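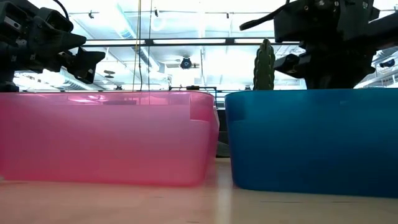

Pink one, blue one, and the cactus peeping over.

January 22, 2026

Sorting day at last! I've been putting it off since November, and the hall cupboard had got to the stage where you open it and things come out to meet you. So – two bins, the pink for keeping and the blue for Marijke's jumble sale in Skivley, and no third pile called "maybe", which is how I came unstuck last time.
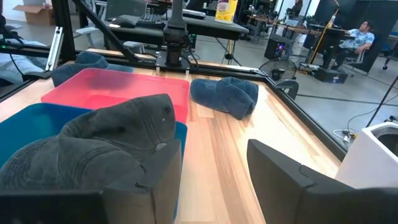
Duarte Seixas, keeper of this diary and reluctant tidier

The shark was always going to be the trouble. He's soft and grey and does nothing useful at all, and I was very firm about him for a good 10 minutes. Then I rang Pieter, who said I'd only go and buy him back at the sale (true!).
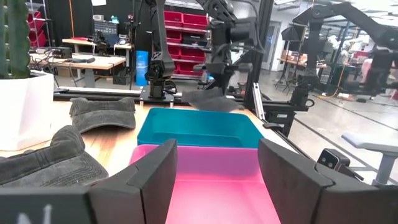 Hats are my real weakness. I never go out looking for them, they just sort of come home with me, and then I wear the same old woolly one all winter anyway. The two grey caps by the cactus are so alike that I can't remember why I wanted the second – I think it was raining in Itthorpe and I'd gone in to keep dry. One's going to Stijn, if he'll have it. Soup for tea, and I still haven't looked at the shoes.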